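How to Sort Out a Storeroom Full of Cartons and Bagged Trash
Zodach Storeroom Notes, by Si-eun Ko

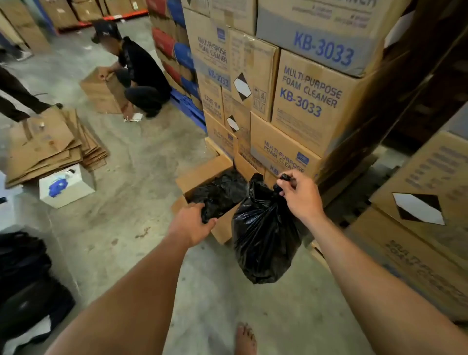 Before you start

These steps are for a small stockroom, garage or back room where goods arrive by the carton and the packing waste ends up on the same floor. I wrote them after we cleared the Kikadwood unit in August. The unit is 16 feet deep with one door, and it had gone a full season without a proper sort. Most of the stock was cleaning products in cardboard cartons.

Plan on a morning for a room that size. Sinan Özkan and I started at 8 on a Tuesday and were done with the floor by lunch. The labels and the stock sheet took up the rest of the day.

You will need:

A roll of heavy garbage bags
Work gloves with a rubber palm
Closed shoes
A box cutter and packing tape
A thick black marker
A broom and a dustpan
A hand truck
Two or three pallets, or lengths of lumber to raise cartons off the concrete
A clipboard or a notebook

Prop the door open and turn on every light. If you have a rolling door, put it all the way up.

Step 1. Clear a working strip

Pick a strip of floor from the door to the back wall, wide enough for the hand truck. Anything standing in it goes to one side for now. Don't sort yet. If you sort as you clear, you will end up with six small piles and no place to stand.

If the room is too full even for that, move the first row outside. Put it on a tarp or a pallet if the ground is damp.

Step 2. Take out the bagged trash first

Full bags tend to get parked against the stock or pushed down into an open carton, and they hide the print on the sides. Get them out before you touch the cartons.

Check the knot on each bag before lifting. Take hold of the twisted neck close to the knot with one hand and put the other hand under the bottom if the bag is heavy. Don't swing it past the cartons. A corner of cardboard will open a thin bag from top to bottom.

If a bag is already torn, drop it into a second one and tie that. Carry full bags straight to the dumpster. We tried making a pile by the door and had to move it twice.

Step 3. Deal with bags packed in boxes

An open carton filled with crumpled plastic bags can be two things: spare bags somebody saved, or trash. Pull the contents out and look. Feel from the outside first, with gloves on, in case there is glass or a blade in there.

Clean bags can be flattened, folded in thirds and stacked in one box. Write BAGS on all four sides. Keep one box of them and no more. At the Zumus shop they had saved five boxes and used part of one.

Dirty or torn bags go in the trash. Flatten the empty carton unless the bottom is still stiff, in which case put it with the boxes you will reuse.

Step 4. Read the cartons where they stand

Walk along the stack with the clipboard before moving anything. Write down each product name and model code, then look for these things:

Cartons standing upside down. Upside-down print is the quickest way to spot them. Check the arrows too if there are any.
Cartons with a hazard diamond. Note which ones and read what the diamond says.
Cartons with a soft or stained lower edge.
Cartons that have been opened and closed again.
Cartons turned so that no print faces out.

Our main line in that unit was a multi-purpose foam cleaner, code KB-3033. The name and the code are printed large in blue, so the reading went fast. With plain brown cartons you have to lift a flap, and it helps to mark the code on the outside with the marker while you are there.

Step 5. Take the stack down

Work from the top, one carton at a time. With two people, one lifts down and the other sets it on the hand truck. Anything above shoulder height should come down with a step stool and a second person standing by. Never pull a carton from the middle of a stack, even if it is the one you want.

Set the cartons down in groups by code. Turn any inverted carton upright as it comes off. Open the ones that were upside down and look for leaks around the caps. If the product is in a pressurized can, don't puncture it or try to tighten the nozzle. Put a leaking can outside in open air, well away from anything hot, and follow the instructions on the label or the supplier's safety sheet.

Cartons with crushed corners can usually be taped. If the bottom has gone soft, repack into one of the stiff boxes you set aside and write the name and code on it by hand. Copy any hazard marking to the new box too, or ask the supplier for a fresh label.

Step 6. Sweep the floor

With the stack down, sweep from the back wall to the door. Get into the corners, where tape ends and bits of cardboard collect. Mop up any spill and let the concrete dry fully before you put cartons back. Damp concrete will soften the bottom layer in a few days, and the layers above will start to lean.

Wear shoes for the whole job, this part included. Staples from old cartons are hard to see on gray concrete.

Step 7. Build the stack again

Lay the pallets a hand's width from the wall so air can get behind. Then stack like this:

Heaviest cartons on the bottom.
Same size together in each layer.
Every carton upright.
Product name and code facing the aisle.
Hazard diamonds facing the aisle as well, if the carton gives you a choice.
Layers offset like bricks, unless the carton says to stack in columns.

Many cartons have a stacking limit printed among the small handling pictograms. Go by that number. If there isn't one, stop at chest height.

Keep flammable or pressurized goods away from heaters, water heaters and direct sun. Leave the electrical panel clear. Some places have a limit on how much of this stock you can keep in one room, so call the local fire department if you have a lot of it.

Older stock goes in front and new stock behind. We write the month of delivery on the corner of each carton in marker.

Step 8. Give the trash its own spot

Choose a place near the door and keep it for waste only. A rigid bin with a lid is best. Tie bags when they are three-quarters full, while there is still enough plastic to twist into a neck. Flattened cardboard can stand upright between the bin and the wall.

Tape a line on the floor around the spot. At the Suwannarat depot they painted theirs yellow, and it has held up better than our tape.

Step 9. Write up the count

Make one sheet per product and hang it by the door. Name, code, full cartons, open cartons, date counted. Our sheets added up to 1,530 single units across all lines, and 65 of those were in cartons already opened. Use the open ones first. Whoever takes a carton out crosses it off the sheet.

Keeping it that way

Once a week, walk the aisle with an empty bag and pick up loose wrap. Turn around anything that has been put back the wrong way. It takes us ten minutes, usually while the coffee is on.

On delivery days, take the wrapping out to the dumpster before the driver leaves. Sinan also keeps a box cutter on a hook beside the stock sheets, with a spare pack of blades in the drawer under it.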